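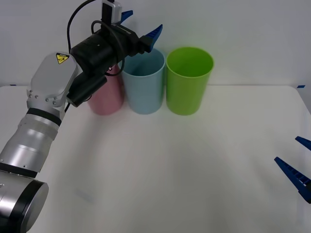
Grip-loss lockout is a fault condition in two-armed tabletop robots in which one arm stops because its controller can no longer tell whether the gripper is holding an object. The fault was first written up at the Delladden test hall, where it stopped 20 of 161 cup-handling runs in a single series. It is most often met with light, thin or smooth objects. Plastic cups standing close together in a row, such as the pink, light blue and green ones used in cup-handling work, are a common case, as an open gripper finger has to come down very near the rim of one cup while its neighbors stand almost against it.

Cause

The Iltach controller judges a grip from two signals: the distance between the fingers and the current drawn by the finger motor. A stiff object gives a clear rise in current when the fingers close on it. A plastic cup bends inward under light force, so the rise is slow and small. If the two signals disagree for longer than a set time, the controller reports an unknown grip and holds the arm where it is.

Worn finger teeth make the fault more likely. So does a cable that pulls on the gripper when the wrist turns, which adds a small load the controller can mistake for contact.

Behavior during the fault

The affected arm locks its joints and keeps its last finger position. In early versions of the software the other arm was not told of the stop and went on with its own program. At Delladden this led to 3 collisions between grippers over the middle of the table. There were no injuries, but one finger mount was cracked and a wrist joint had to be recalibrated.

A second problem came from the reset. Operators who cleared the fault from the Siregar control panel found that the fingers opened at once - dropping whatever they held - before the arm had moved back to a safe height.

Changes

A later release, known as Starngate, linked the stop signals of both arms, so that a lockout on one side halts the other. It also split the reset into two steps. The operator first confirms whether an object is in the grip, and the fingers stay closed until that is done. The Delladden series was repeated in July with the new release, and 152 runs ended without a lockout.

The fault has not been removed entirely. Stacked cups still trigger it, and the wait time has to be set again by hand whenever the fingers are replaced.

See also: Collision detection; Emergency stop; Gripper calibration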